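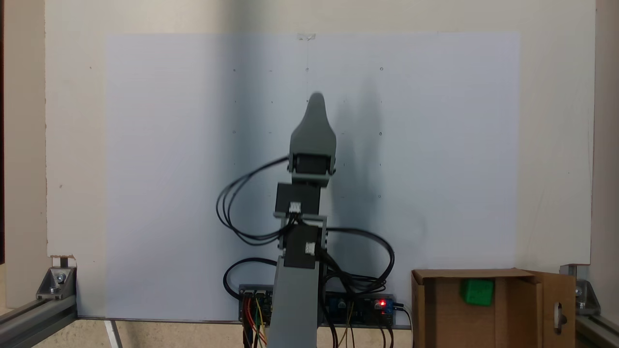

Llevo desde noviembre intentando dejar de comprar pan. Lo compraba casi siempre en la panadería de abajo, una barra por la mañana y otra los viernes para el fin de semana, y la mitad acababa dura en una bolsa de tela colgada de la puerta. Cuando la panadería cerró por traspaso me quedé con la bolsa y con la costumbre, así que saqué un libro de la biblioteca y me puse a hacer masa madre.

La primera no salió. La tuve en un bote encima de la nevera, le daba harina blanca cada mañana y al quinto día olía a pegamento. La tiré. La segunda la empecé con centeno integral y agua reposada, y la dejé en el armario de las tazas, que está pegado a la caldera. Al tercer día había subido hasta la mitad del bote y al octavo ya doblaba.

La receta que uso ahora me la pasó Ada Bellini, una compañera del trabajo anterior. Viene escrita en un correo de dos líneas y no dice nada de tiempos. Lo que hago es esto:

- 350 g de harina de fuerza y 70 g de centeno
- 290 g de agua
- 80 g de masa madre, refrescada la noche antes
- 8 g de sal

Mezclo todo menos la sal, espero media hora, añado la sal y hago 3 tandas de pliegues. Después lo dejo en la encimera hasta que crece la mitad, lo formo y va a la nevera hasta el día siguiente. En invierno mi cocina está a 17 grados y esa primera parte se alarga mucho – el domingo pasado empecé a las diez y formé la hogaza a las seis de la tarde.

El horno es el punto flojo. Es el que venía con el piso, de gas, sin calor por arriba. Horneo en una olla de hierro con tapa, con el termostato al máximo, y a los 25 minutos la destapo. Según el mando el máximo son 250, pero compré un termómetro de los de colgar en la rejilla y marca 210. Con eso la corteza queda clara y hay que dejar el pan bastante más de lo que dice el libro. He probado a precalentar la olla una hora entera y mejora algo. También gasta más gas, y eso lo voy a mirar en la próxima factura.

La miga ha ido cambiando. Las primeras hogazas eran densas y un poco gomosas por abajo. Creo que las cortaba calientes. Ahora espero hasta la tarde, aunque en casa hay quien protesta. Los cortes de encima siguen sin abrirse bien. Uso un cuchillo de sierra pequeño y tendré que comprar una cuchilla.

Raffaele Pellegrini me preguntó en los comentarios de la entrada anterior si se puede congelar. Sí, en rebanadas y con papel entre medias. De la congelada a la tostadora, sin descongelar. La entera la congelé una vez y la corteza se soltó al día siguiente.

Con lo que sobra de masa madre hago tortitas los sábados: un huevo, un chorro de leche, una pizca de sal y bicarbonato. Quedan ácidas, a mí me gustan con queso fresco.

El próximo fin de semana quiero probar con espelta. Ya tengo el paquete abierto.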